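New fingers, new offset, same old table

2025-05-26
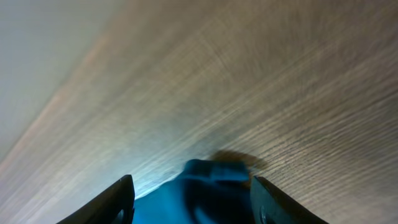

The wrist camera's view, with something soft and teal between the fingers.

So I finally got back to the arm this week! Regular readers will remember that I built the little cell in January, named it Curach (don't ask), and then mostly ignored the maintenance list taped to the wall behind it. That caught up with me. The gripper had been closing a hair to one side, and every pick was landing crooked.

Garba Adeyemi, who talked me into this hobby in the first place, told me to check the finger screws before touching any software. I did not listen. I spent an entire evening redoing the camera calibration (458 lines of log, if you're curious) and the picks were just as crooked afterward. Then I put a hex key on the left finger and it turned with no effort at all. Sigh.

What I did after that, more or less in order: powered down, took both fingers off, cleaned the mounting faces with alcohol, put a tiny dab of threadlocker on each screw and snugged them up a bit at a time, going back and forth between sides. Then I closed the gripper on a strip of paper and tugged. Still a little loose at the tips, so I backed off and did it again.

Cloth is my test piece these days. A hard block will hide a bad grip, but fabric slides and bunches and shows up every mistake (mine, mostly). I ran 10 picks at low speed and kept 7, and the misses were all on the far side of the table, where I still think my height setting is off.

Next up is the cable loop at the wrist, which rubs when joint five goes all the way over. I have a bag of clips from Bako that might fit.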